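I ran the Cullton Mile again on Tuesday evening, my sixth time entering it and the first time I've gone in with any kind of plan. The plan was to sit behind Murali Gowda for three laps and see what was left.

Murali runs for Parer and goes out at the same pace every year, so he's a good person to follow. We came through the first lap in 74, which felt easy, and the second in 77, which did not.

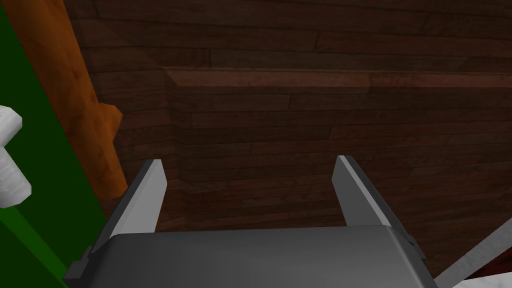 The third lap is where I usually lose the race. I start thinking about the finish and my shoulders come up. Trinidad Toledo, who coaches our Orakzai group, was standing at the top of the back straight and yelled "arms" at me both times I passed her in the second half. It helped a little.
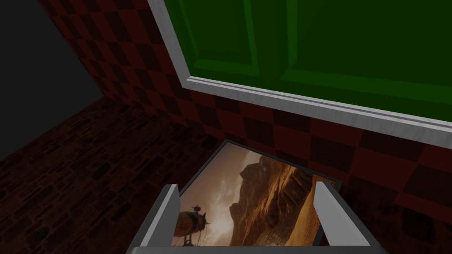 I got to the bell still in contact and lost him on the last bend. My time was 5:06, two seconds quicker than last September. Murali ran 5:02. I was hoping to break five minutes, so I'm pleased and a bit annoyed.

For anyone asking about training, I've been doing 30 miles a week since spring, with one track session. Most weeks that was 400s with a short jog between them. I skipped the hills at Hasier completely and I think I missed them over the last 200. 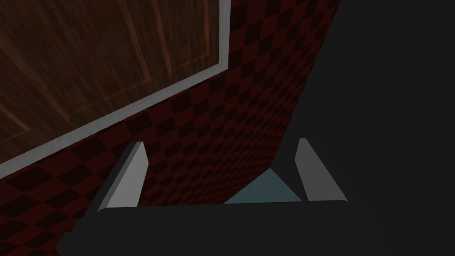 Next up is the 3,000 in two weeks. I'm going to do one easy week first and get new spikes, as the left one is splitting at the toe.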